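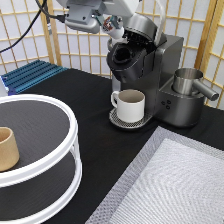

The coffee station, with the lid open and a mug on the drip tray

Pranska Drinks Corner
Progress report to the Maluleke Fund
6 September 2023
Prepared by Naima Tawfik, project lead

Summary

The drinks corner at the Grurberg day center is set up and in daily use. The grant covered the single-serve coffee maker, the two-tier rack, the mats and the first order of pods. Two items in the original plan are behind schedule: the printed instruction cards and the second station on the upper floor. Spending is within the approved budget and we are not asking for any change to the total.

What the money was for

Members used to get coffee from the main kitchen at set times, and a staff member had to pour it. The proposal asked for a small station that people could use by themselves, at a height they could reach from a chair. Many of our members have limited grip or use one hand only, so the choice of machine and the placing of the cups mattered more to us than the range of drinks.

Verena Eder, our occupational therapist, tried out several layouts with members before we settled on the present one. The machine stands toward the back of the table, with open space in front of it. The rack is on the left. A black surface was chosen for the table because white mugs are easier to pick out against it, and two members with low vision had asked for more contrast.

Cups and cleaning

We started with a mixed set of cups from the kitchen. These were replaced in the spring with plain white mugs that have a large handle. The handle takes several fingers and most members can manage it, though a full mug is still heavy for some. We now advise filling to half and going back for more.

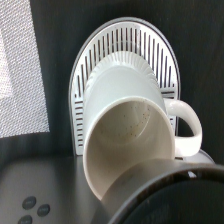

Washing up has taken more staff time than we planned. The mugs go through the dishwasher at the end of the day, but a quick rinse between users does not always get them clean, and coffee left standing over lunch leaves a mark. Mandla Sithole has added a hand wash with a bottle brush to the afternoon list. The drip tray is taken out and washed on the same round. We had put this down as a weekly job in the proposal and that was too little – it needs doing every day the station is in use.

Descaling is done by staff only. The descaler is kept in the locked cupboard with the other cleaning products.

Layout changes

The layout has been changed once since the last report. At first everything was placed in a straight row, and members had to reach across the machine to get to their cup. 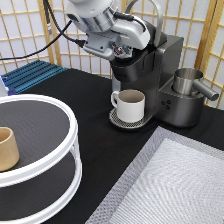

Reach is still the main thing we look at when we review the station. Verena checks it with each new member and notes what they can get to without help. The round rack was moved forward so that its upper shelf is nearer to the person at the table, and a cup like the tan one can be taken from there without stretching past the coffee maker. The light gray mat on the other side gives a place to set a mug down. Turning the mug so that the handle points left suits members who use their left hand, and we are teaching staff to ask about this first. It is a small point, but it was missed often in the early weeks.

The machine's buttons are small and sit close together. Isla Galbraith has tried raised stickers on a spare panel and will report on whether they stay on after wiping.

Pods and supplies

Pods are bought from Fliltik in boxes of 100. Decaf runs out first, so the next order will have a larger share of it. Used pods go into a lidded bin under the table, which is emptied when the kitchen closes.

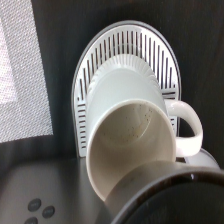 Can members who need thickened drinks use the station?

They can use it with a staff member present. The thickener is measured and stirred in by staff according to the member's care plan, and it is not left out on the table.

Training

Marietjie Sibiya ran 8 short sessions for members and staff. Each covered opening and closing the lid, putting in a pod, placing the mug and waiting until the machine has finished. Waiting was the hardest step for several people, and a kitchen timer has helped with it. Staff who missed the sessions will be shown the same routine during their shift.

Still to do

The instruction cards are with the printer after a change to the type size. The upstairs station is held up by the wiring work, which the landlord has now moved to January. We would like to keep the remaining equipment money for that station and will confirm the date in writing once we have it from the landlord.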